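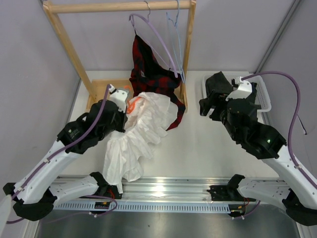

Speaker notes, 18th April
Talk: Hanging clothes with two arms, and what we learned about counting success
Speaker: Hertta Suominen, Grurnska

Opening (slow, let people sit down)

Good morning and thank you for the invitation. I will speak about one task only, putting a garment on a hanger and the hanger on a rack. My colleagues in the Harju project work on folding, and I will leave folding to them.

Say early: the method is called Plavum. It is a policy learned from demonstrations, with one addition. The addition is a small network, Heridis, which decides when the policy must stop and plan again.

The task

Two arms share one rail and face a white table. The rack is at the back, the basket is at the right. The garments have different cloth and are not laid out neatly at the start. We do this on purpose. If every shirt begins flat, the policy learns the flat shirt and nothing more.

Point at the plaid garment on the purple hanger. It is on the rack, but it sags down to the table. Ask the audience: is it a success? Wait for hands. In our first scoring it was a success, and I think now this was wrong.

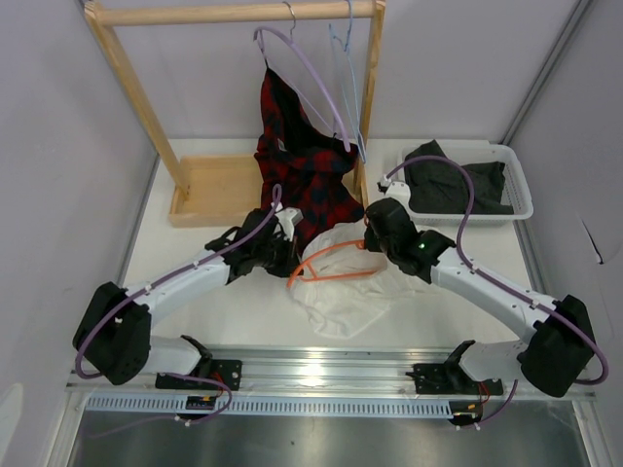 Why we changed the score

The old score had one question: is the hanger on the rod? The new score also asks if both shoulders of the garment are supported, and if the cloth is free of the table. We went back to all 2,976 recorded attempts and scored them again in June. It was boring work, but I recommend it to everyone.

Do not rush this part. People usually want to ask here.

Method, short version

The policy predicts a chunk of motion for both arms together. In the baseline the chunk is always 45 steps. With Heridis the chunk can be cut after 12 steps or later, if the network expects that the cloth will not follow the gripper. Thin, wrinkled cloth is the hard case, as it gives the cameras few clear edges.

Result

We tested 40 new starting positions with each version. Under the old score the two versions look almost the same. Under the new score the version with Heridis is clearly better, mostly on the second shoulder. Show the table, read only the bottom row.

Limits (be open about them)

One rack, one type of gripper, one table. We have not tried trousers. The stopping network is sometimes too careful and cuts a motion which was going well, so an attempt takes longer.

If somebody asks about speed: say we did not optimise it, and offer to show the timing plot after the session.

Last slide: contact address and link to the scoring sheet. Leave it on the screen during questions.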